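How to back up a home computer without making a hobby of it

Most people come to backups the way they come to flossing, shortly after an expensive conversation. If your photos, tax records and half-finished novel all live on one machine, you own one copy of them, and one copy is a rumour. The method below takes an evening to set up and a few minutes a month to keep going. I have used it at home in Niltstead for 9 years and on the machines of various relatives, who pay me in marrows.

What you need

Two external drives, each at least twice the size of what you want to keep. A roll of sticky labels. A pen that writes on them. The computer, naturally, and a cupboard in somebody else's house.

You can add an online service later if you like. I do, but I would not start there. The first upload on my line took 7 days, during which the rest of the household spoke to me only in writing.

Step 1: Find out what you have

Open your home folder and look at the size of it. Mine came to 986 GB the first time, and I was briefly proud until I saw that most of it was three copies of the same holiday. Don't tidy up yet. Tidying before the first backup is how things get lost, usually at eleven at night and with great confidence.

Write down any folder that lives somewhere odd. Accounts programs are bad for this, and so are older games and anything that came free with a scanner. Email is worth a look too. If yours is only on the computer and not also with your provider, it goes on the list.

Step 2: Name the drives

Give each drive a name on the label and the same name on screen. I call mine Lutex and Nishad, for reasons that made sense at the time. Anything will do except "Backup" and "Backup 2", which become "Backup" and "the other Backup" within a fortnight and then swap places.

Put the label on the drive itself. A label on the box tells you what is in the box, right up until it doesn't.

Step 3: Make the first copy

Plug in the first drive, open the backup program that came with your computer and choose the drive from the list. Read the name twice. Some programs will offer to wipe the drive before they start, and they ask in the same cheerful tone whether you have picked the right one or the wrong one.

Turn on encryption if it is offered. Write the password on paper and keep the paper away from the drive. Then start the job and go to bed. Watching the bar will not help, and the time remaining is a work of fiction.

In the morning, eject the drive properly, plug in the second and do it all again.

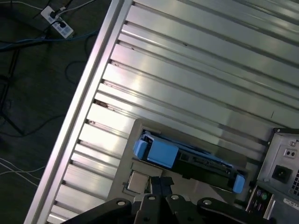 Internal drives are another matter, and people do ask whether a second one inside the computer would save all this plugging and unplugging. It would save the plugging. A second internal drive is handy for quick copies, and I have nothing against it as long as you don't count it as one of your two. It shares a power supply with the first, a roof with the first and, should it come to that, a burglar with the first. If your case holds its drive in a caddy like the black one with the pale blue handle, write the drive's name on a label for that as well. My friend Mei Tran looks after the computers at a small office and labels everything down to the kettle. She has never once restored the wrong thing, or drunk the wrong tea.

Step 4: Send one away

Take the second drive to the other house. A sister is good, a desk drawer at work will do. The garden shed is not another house, however you feel about it.

Swap the two drives once a month. I do it on the first, when the rent goes out, so at least one thing that day is in my favour. If you miss a month, just do the next one. People who miss December tend to feel they have failed and give up until spring.

Step 5: Get something back

Pick a file at random, copy it from the backup to your desktop and open it. Then pick a whole folder. A folder called Rarnness once came back to me with all 127 files present and every one of them empty, and I had been backing it up faithfully for two years. The fault was in the original, but I would have liked to know sooner.

Do this twice a year. Put it in the calendar with an alarm, and when the alarm goes off, don't press snooze more than once.

Step 6: Now tidy up

With two good copies made, and one of them out of the house, you may delete the spare holidays. Keep the one with the best weather.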